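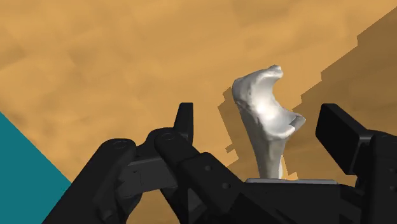

Caldeira Simulation and Controls Group

Before the gripper cell at Darnow handles a part, it handles it in software. The technician who keeps the simulated cell running spoke to us in February, between two test batches.

"Most of what I do is upkeep," the technician said. "The real cell gets new finger pads, and the model has to get them too. If the pad in the model is a little thick, the fingers close early and every grasp after that is wrong."

The current target is a white, bone-like shape with a deep notch near the top, stood upright on a thin gray plate. The fingers start open on either side of it. Setup begins with the plate height, then the zero position of each finger, then the grip force.

"I check the joints one link at a time," the technician said. "Wodar sends us the finger drawings, and I go through the pivots against those. It takes 2 hours if I'm not interrupted."

A full batch is 4000 grasps. The last one stopped at 310 with the left finger drifting at its pivot, and the cause was a joint limit typed in with the wrong sign. The technician fixed it and started again from zero.

Shadows get less attention. They come out with stepped edges at the present setting, and the technician leaves them that way. "Smoother ones slow the batch down. I'm looking at contact, so I don't need them."

The cell is rebuilt from a clean copy every 4 weeks. The next rebuild will bring in the Seltell force sensor, and the technician has already set aside an afternoon for the cable model.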